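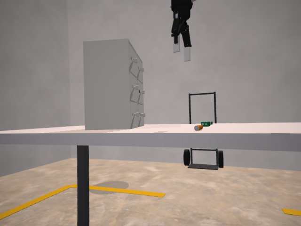
Wumpini Odoi remarked, on reading our first set of rules, that a success rate from a simulated tabletop means very little until the reader has been told what the robot was allowed to start from, and that most papers leave this out. We took the remark to heart, and much of this section grew from it. Our earlier draft had gone on at some length about how to score a trial, and had almost nothing to say about the moment before the trial begins, although in our experience that is where two groups working from the same task sheet will quietly drift apart.

Figure 2 shows a rendered start state from the Doditz task set, with the gripper open above the table and touching nothing. We ask that every report include at least one such view for each task, taken before the first command is sent, and that it be rendered from the same scene file that was used for scoring. A cleaned-up version made later for the paper will not do, however much nicer it looks. Readers are good at spotting things that authors have long stopped seeing, and a plain view gives them the chance.

The first rule concerns the gripper. Its starting height, its opening and its tilt should all be written down in numbers, along with the range they are drawn from if they vary between trials. It may seem fussy to ask for this when the arm begins well clear of everything, as it does in Figure 2, but a policy that has only ever been started from one pose can look a good deal more capable than it is. We were caught by this ourselves in the Ostley runs, where a reset script put the arm back in exactly the same place for all 200 trials and we did not notice until the tables had been drawn up. Those results have been left out of this paper.

The second rule concerns objects that are not part of the instruction. If the task is to open a drawer of the gray cabinet, then the small orange cylinder and the little green object to its right are extras, and the report should say so - and say, too, whether a trial still counts as a success when one of them is knocked to the floor. We don't insist on a particular answer. Haiyan Lu and Johannes Chauke argued for some weeks over whether a disturbed extra ought to fail the trial, and both had good reasons, so the rule as it stands asks only that the choice be made before any trials are run and kept to afterward.

The third rule is about everything beyond the tabletop. Objects such as the hand truck behind the table, and floor markings such as the yellow tape, are easily treated as scenery, and scenery tends to get changed without a note in the log. We ask that it be listed and given a version number like anything else. When a background is varied on purpose, the report should state which parts may change and which are held still, and results for the two cases should be given separately, however tempting it is to pool them.

The fourth rule, and the one we expect to be least popular, is that the start states used for tuning must not be used for the final score. We suggest holding back 12 start states per task, chosen by someone who isn't training the policy. Small groups will find this awkward, and we do sympathize, having been a small group for most of this project. Where there really is only one person to do both jobs, the held-back states may be drawn by a script with a published seed, and the report should mention that this was done.

Pacita Padilla has pointed out that none of these rules says anything about contact settings, such as friction and joint damping, which can matter as much as the layout of the scene. She is quite right. We take those up in the next section, together with the Dumlao drawer tests that persuaded us they needed a section of their own.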